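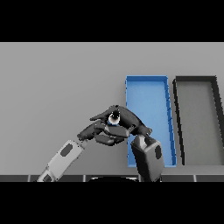
Setting Up a Two-Tray System for Job Applications at Home

Print this page | E-mail this page
14 shares | 2 comments

A job search produces more paper and more files than most people expect. Postings, tailored resumes, unemployment claim records and offer letters all have separate deadlines, and most of them get asked for again later. The method below uses two open trays, one folder box and one spreadsheet. It takes an evening to set up.

Trays

Label one tray OPEN and the other WAITING. OPEN holds anything that needs an action from you: a posting not yet answered, a form not yet signed, a letter from the state unemployment office. WAITING holds anything you have sent and expect a reply to. A sheet moves to the folder box when the employer declines, the posting closes or you accept a position elsewhere.

Stackable trays are not recommended. The lower one fills and is forgotten. If desk space is short, stand two magazine files side by side on a shelf with the open ends facing out.

Write the next action and its date in pencil on the top right corner of each sheet. Ink labels get crossed out until they can't be read.

Log

Keep one row per application. Useful columns:

Employer and location
Job title as written in the posting
Posting number
Date sent
Method (portal, e-mail, in person)
Resume version
Contact name and phone
Result

Copy the full text of the posting into a separate file on the day you apply. Employers take postings down once interviews start, and the listed pay range and shift hours go with them. Portals such as Zarkero show only the job title to applicants after a listing closes.

Most states require claimants to record work search activity for each week of benefits. The number and type of activities that count differ by state, so check the rules on your own state's site and add a column for the claim week. Sort by that column before you file. Keep the log after benefits end; claims can be audited later.

File names

Use last name, employer, title, version number, in that order, with hyphens and no spaces. Do not use the word "final." Save resumes as PDF unless the posting asks for another format. Open the PDF once on a phone before sending it. Two-column layouts and text boxes often scramble when a portal reads them, and a plain single-column page avoids most of the trouble.

The log for the Hepburn area search that this page was based on ran to 69 rows. Without version numbers it would not have been possible to tell which resume a caller was holding.

Folder box

Six hanging folders are enough:

1. Pay stubs and tax forms from past jobs
2. Licenses, certificates, transcripts
3. Unemployment claim letters
4. References, with current phone numbers
5. Closed applications
6. Offers and signed agreements

Photocopies go in folder 2. Originals belong in a fire-resistant box or a drawer that locks. Never mail an original certificate to an employer.

Weekly routine

Set aside an hour on Saturday. Empty OPEN completely, then go through WAITING and pull anything with a date that has passed. Send one follow-up per application. Update the log last and back it up to a second device.

Shred closed paperwork that shows a Social Security or bank account number once you no longer need it. A cross-cut shredder is adequate for home use. Remove staples first if the manual says to, and oil the blades when the motor starts to labor.

E-mail this page | Print this page
Share | 2 comments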